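Dalter winter jacket, review after one winter
By Orest Sirko
April 17, 2018

I bought this jacket because my old coat lost the fight with the wind in Irkgate. We live close to the water, and from the bus stop to my work I walk on an open road with no trees and no buildings on the side where the wind comes from. A wool coat is beautiful, but on this road it is like wearing a curtain.

I paid 200 dollars in the Menine store. My wife thought it was too much for a brand we did not know. I had tried a cheaper one in the same store, and the zipper caught the lining two times while the sales person was still talking to me, so I put it back.

Warmth

I wear it with a shirt and a thin sweater, and this is enough for me on a normal winter morning. On the coldest mornings I add a second sweater and then I feel tight under the arms. If you are between two sizes, please take the bigger one. I took my usual size and I regret it a little.

The back stays warm also when I sit on a cold bench. The shoulders are weaker. When I carry a backpack the straps press the filling flat, and after half an hour I can feel the cold in two lines. I think every jacket of this type has the same problem, but I want to mention it for people who carry a heavy bag every day.

Rain

The label says water resistant, and this is a fair word. Light rain stays on top in small drops and I shake it off at the door. In March I was caught in heavy rain for the whole walk home, and the water came through at the shoulders first. It needed a full night on a hanger to dry. Do not buy it as a raincoat.

Hood

The hood is big, and in wind it is the best part of the jacket. I close the cord and my ears are safe. The bad side is that I must turn my whole body to look for cars. My colleague Yiğit Keskin has the same model and he wears a knit hat under the hood, which fills the empty space and holds it better when he turns his head. I tried it and he is right.

Pockets and closing

The lower pockets are deep enough for gloves and a phone together. The chest pocket I use for my bus card and nothing else, it is too narrow for my wallet. The snaps were very stiff in the first 3 weeks. I had to take off my gloves to open them. Now they are softer and still close with a good sound. 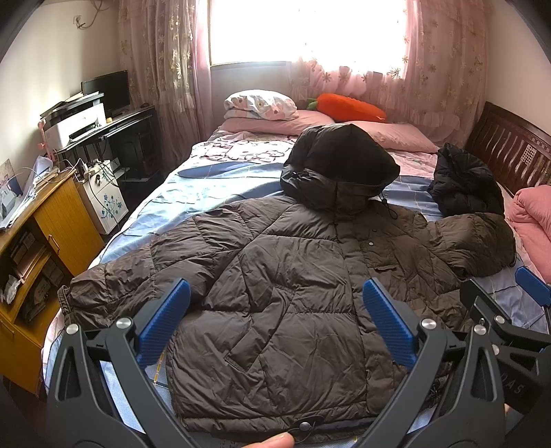
The jacket laid out with the hood up.

Washing

I washed it one time at home, on the cold program with half the usual soap. It came out looking like a sad wet bag and I was afraid I had destroyed it. I dried it on low heat with two clean tennis balls, stopping often to break the lumps with my fingers. All together the drying took most of an evening. The filling came back, except one place near the left elbow where it is still a little thin.

If you do not have a dryer, I would take it to a cleaner. The Güneş laundry on our street does this type of jacket and they were kind enough to explain the tennis balls to me, although they earned nothing from it.

What I do not like

The cuffs collect dirt quickly. Also the fabric makes noise. When I walk fast my arms go "swish, swish" and in a quiet office hallway everybody knows I am coming. The loop for hanging is too short for the hooks at my work, so I hang it by the hood, and I know this is not good for the seam.

Would I buy it again? Yes, in one size bigger, and I would wait for the spring sale. I give it 4 stars from 5.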